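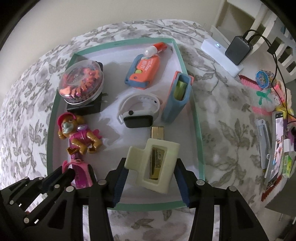 *Toys in a green-rimmed tray on a flowered tablecloth.*

# Darnuro Yard Sale Prices

Asking and selling prices for small household goods at yard sales and church hall sales. Maintained by Delyth Morris. The original price sheets were typed up by Meirion Hopkin.

Current release: 29 May 2021

## What's in it

The main file, `sales.csv`, has 2516 rows, one per item or lot. A lot is anything sold together for one price, such as a box of paperbacks or a bag of building blocks.

| Column | Notes |
|---|---|
| `item_id` | Never reused, even when a row is withdrawn |
| `town` | Owen, Skekar or Stason |
| `category` | See below |
| `asking` | US dollars, first price on the tag |
| `sold` | US dollars, blank if unsold or not written down |
| `condition` | Free text, as written by the seller |
| `lot` | `y` or `n` |

`sold` is filled in for 1123 rows. A blank doesn't mean the item went home again. Many sellers stopped writing things down once it got busy, and the Stason sheets are the worst for this.

## Categories

- `toys`
- `watches_jewelry`
- `kitchen`
- `books_media`
- `clothes`
- `tools`
- `other`

Furniture is left out. Large pieces were usually sold by phone before the sale opened, so the tag price says very little.

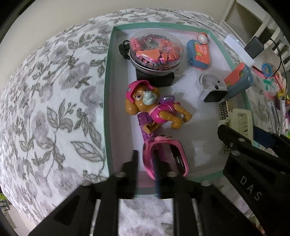

Mixed lots are the hardest to place. If one category makes up most of the lot, the row gets that category. If it's a real jumble, it goes in `other` with `lot` set to `y`. Older rows were coded before this rule and haven't all been checked. Costume jewelry sold by the box is in `watches_jewelry` whatever the box is made of.

## Cleaning

Prices like "2 for $1" were split into two rows at fifty cents each. Prices like "$5 or offer" were kept as 5. "Free" is 0. Where the handwriting couldn't be read, the row was dropped.

There are 280 rows marked in `flags.csv` as possible duplicates. They are still in the main file. Most come from Owen, where two people kept sheets at the same table in April and both sets were handed in.

Seller names and addresses were removed before anything was typed.

## Known problems

- Clothes sizes are missing almost everywhere.
- `condition` is not comparable between sellers. "Good" can mean unused or working.
- Skekar has no `tools` rows. The sheet was lost.

## Use

Free to use and share with credit to the Darnuro price project. Please don't use it to value an estate or an insurance claim.

Send corrections to Delyth with the `item_id` and the price you think is right.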